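Small Bricks, Big Mess: Taming the Pile
Last updated 3 Mar 2021

Ask any parent in Skemthorpe what hurts most underfoot. Bricks. The little white ones, every time, and they vanish on a pale rug.

Yesenia Huanca has 1,221 of them, most from yard sales, and she sorts at a big table covered in brown kraft paper. Tape lines over that, dark blue, to mark off the squares. One square per job. Then a tray. Always a tray.
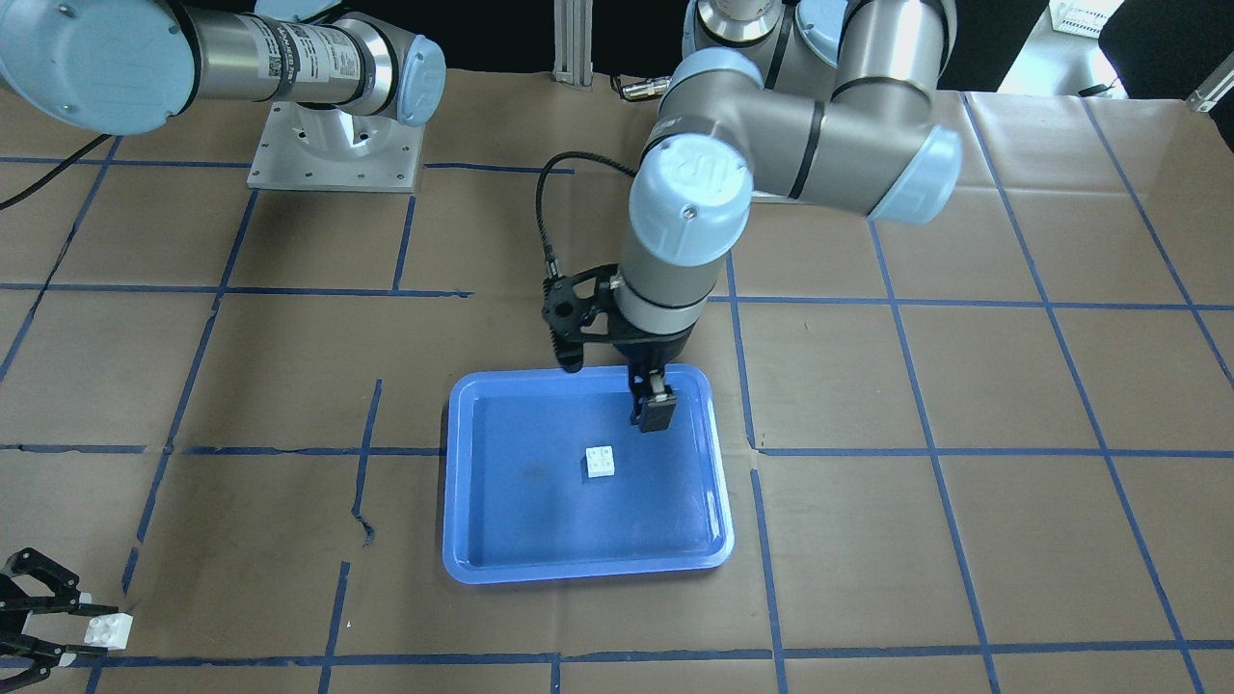
One white brick on the blue tray, with paper and tape underneath.

Why a tray and not a bowl? Flat floor, raised lip. You can see what you've got, nothing rolls off, and small pieces don't hide under big ones. Hers came from Gudside in a stack of 6. Bright colors are best for white bricks, she says, and clear ones are useless. "I tried clear. Lost half of them in plain sight."

The paper is cheap and you just tear it off when it gets grubby. Tape wrinkles, dont fuss over it. She redid hers in May and it was crooked again by lunch. 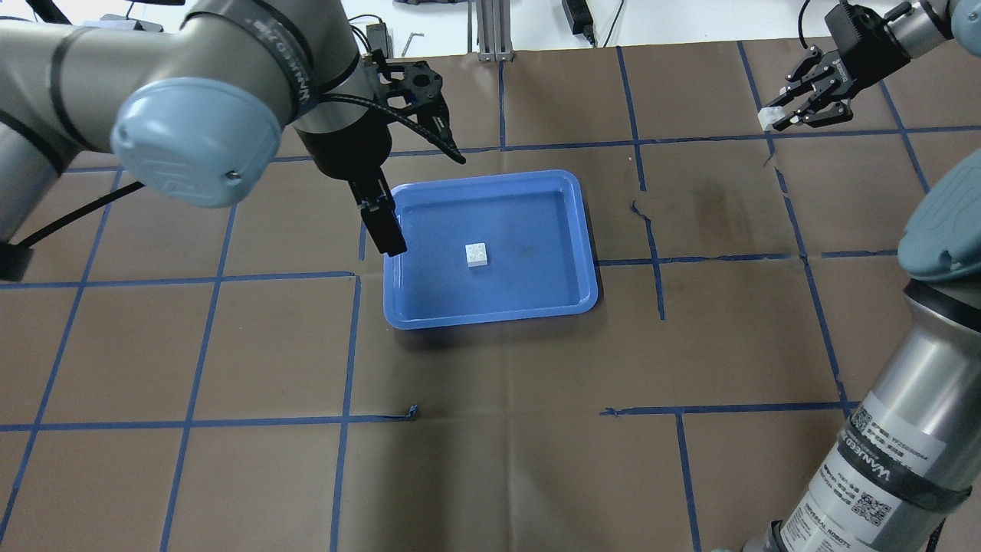
Work one color at a time. Huanca does 17 minutes, sets a kitchen timer, quits when it rings even if theres a heap left. White first, becuase it shows the dirt. Scuffed trays get warm water and dish soap, no scrubbers.

Storage after that is up to you. Plandley sells shallow drawers that fit 50 of the standard bricks, nice but pricey. Zip bags do fine. Label them on the front, not the lid.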